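Swapping the Ondia hand onto your arm

I ran the two-finger gripper for 400 picks before I tried this hand, and wow, the fingers change how you set things up! Park the arm low beside the desk and point the four fingers up, thumb curled in, before you send any motion.

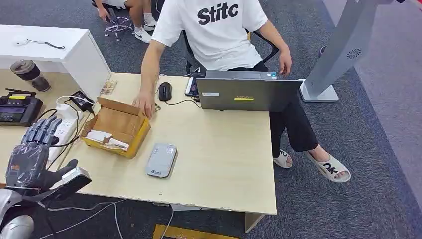

Do I need to recalibrate the camera after the swap?

Only if you moved its mount. Otherwise just enter the new tool length and save.

Then start at low speed (I know, boring) and close one finger at a time.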